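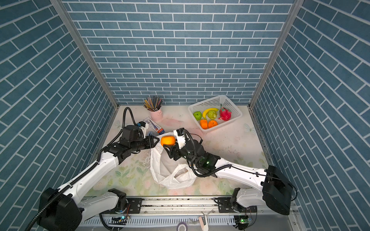
Ticket: Bag collapses during packing, contents caught in handles
Product: Peduleo play grocery set with basket
Bag: Voltutell carrier, white, pack of 500
Status: Open - waiting on replacement bags
Opened: 11 February 2022

Reported problem
The mouth of the bag folds shut after the first items go in. Round fruit rolls back toward the opening. Bags from the previous pack (batch 38) did not do this.

Step 1. Checked the closure. Handles gathered and twisted into a knot, bag lifted by the knot and held for 20 seconds. No tear at the handle welds. Contents show through the plastic, so shifting is easy to follow from outside.
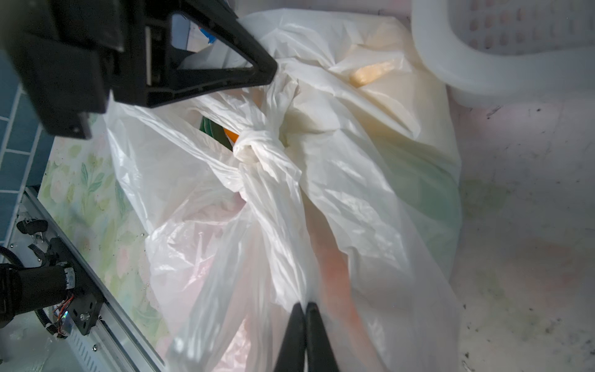 Step 2. Untied the knot and laid the bag flat, mouth open, handles looped up. Repacked with the larger pieces at the bottom. The orange still moved to the mouth when the bag was dragged. 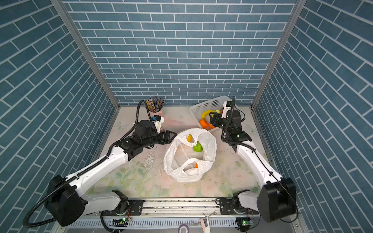

Repeated with the rim folded outward by a finger's width. The mouth stayed open until the bag was picked up. Acceptable as a workaround, but slow.

Step 3. Ruled out the basket. Slots checked for burrs that could snag thin film - none found. Rim is smooth. The banana lies flat on the slotted floor and lifts out without catching.

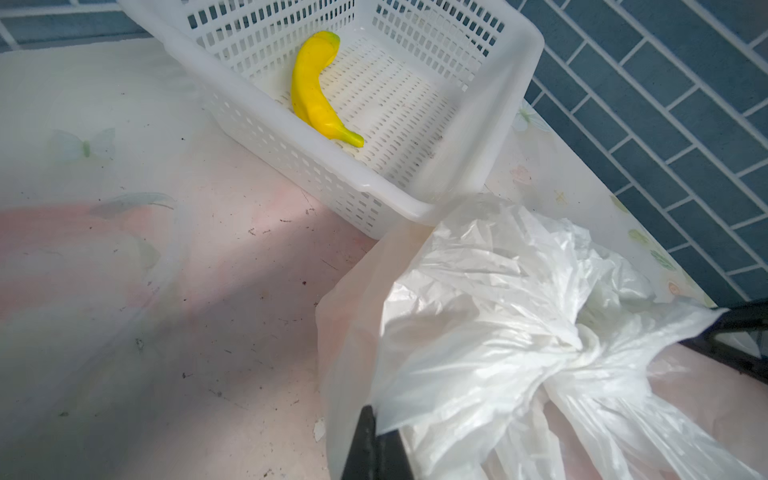 Basket with only the banana left in it.

Result
Fault is with the bag film, batch 80. Basket and fruit need no action. Replacement pack requested from Rothe, ship to the Wutach address. Use the folded rim until it arrives.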